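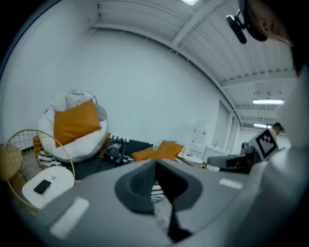 Light brown hair on a Sunday

So I've finally given in and bought one of those heatless curling ribbons. Mine's the Nakajima satin one and it came with two scrunchies and a claw clip that's far too small for my hair. I've been straightening since school and my ends were like straw by November, so I wanted something I could sleep in and forget about.

First go was a disaster! I put it in on wet hair, wrapped it as tight as I could and woke up with one side still damp and the other side sort of bent. Not curly – bent.

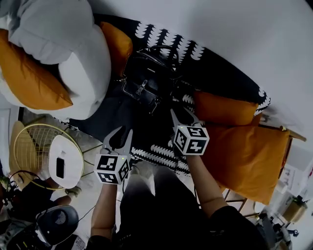

Sandutis Hair & Beauty Club | Members' Blogs

Second go I did it properly. Hair nearly dry (20 minutes of letting it hang about after the towel), a pea of the Taketti curl cream on the lengths, then small sections, always wrapping away from the face. If you take big chunks you get a wave at the bottom and nothing up top. I also stopped pulling so hard, and my scalp was much happier for it. 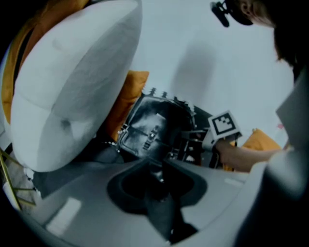 Photo: Plillwood

Sleeping in it is fine if you're a back sleeper, which I'm not. I ended up sliding the whole thing higher on my head so the ribbon sat like an Alice band gone wrong, and that was a lot comfier.
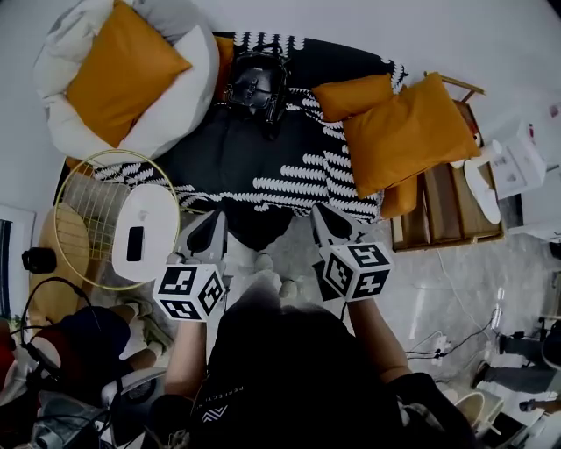

The curls themselves last until mid-afternoon on me, longer if I leave them alone and don't brush. I was hoping for loose, beachy bends, and what I get straight out of the ribbon is closer to the white wavy rows on that black-and-white throw on the sofa, very even and a bit stiff. Fingers through it, head upside down, tiny bit of oil and it drops into something I'd happily wear to work.

Would I buy it again? Yes, but I'd get the longer one. Next I want to try it with mousse instead of the cream.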